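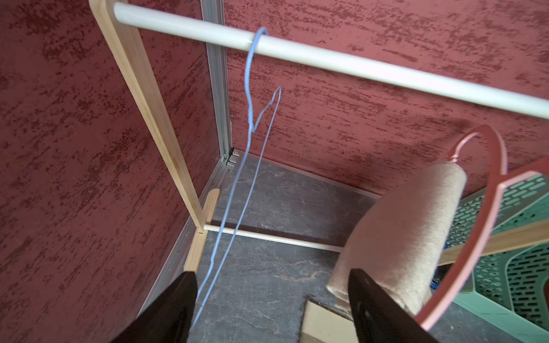
My great-uncle is down twice, one reader of the Masside College register wrote, and he has a different rank each time; which of them am I supposed to put on the headstone application?

Home Features Records Reviews Subscribe

One Boy, Two Ranks: Correcting a School War Register

The short answer is that both ranks were correct when they were set in type. The Masside register lists 822 former pupils who served between 1914 and 1919. It was assembled from the school magazine, which printed service notes each term as letters arrived, and the notes were never reconciled before the volume was bound. A man who left for the front as a lieutenant and was promoted in the field could generate two notes, and two notes could become two entries.

The current revision, now at proof stage with the Bollel Press, has found 42 duplicates of this type. Most were easily matched on date of birth and years at the school. The harder cases involve substantive and temporary rank. A temporary captain drew a captain's pay and was addressed as one, but reverted on leaving the appointment. School magazines seldom recorded the distinction. Casualty lists often did, though not in a consistent form, and abbreviations varied between compilers.

The revised register adopts a fixed order of authority. The gazetted appointment comes first, then the unit diary, then the service file, then the magazine. Where the first 2 disagree, both readings are printed with their dates and no preference is stated. Family letters are cited in the notes but do not alter an entry.

Attachment causes similar trouble. An officer commissioned into one regiment and attached to another was commonly listed under whichever badge he wore when his photograph was taken. The revision gives the parent regiment in roman and the attached unit in italic -- a convention borrowed from the Nurer parish roll, where it has worked well enough, although the italic is lost when pages are photocopied.

Dates of death have been left alone unless a primary source contradicts them. "Died of wounds" and "killed in action" are treated as separate categories throughout. The old register used them interchangeably in its later pages, apparently to save a line.

As for the headstone, the rank held at death is the usual choice, and in the reader's case that is the second entry. The first will be merged into it, with the earlier rank kept in the career summary.

Binding is to be done by Vishwakarma in February. Corrections received after the sheets are folded will go into a loose errata slip.

Related
Reading a unit diary: times, map references and missing pages
Mentioned in dispatches: what the citation leaves out
Honour boards and the problem of initials
School cadets before 1914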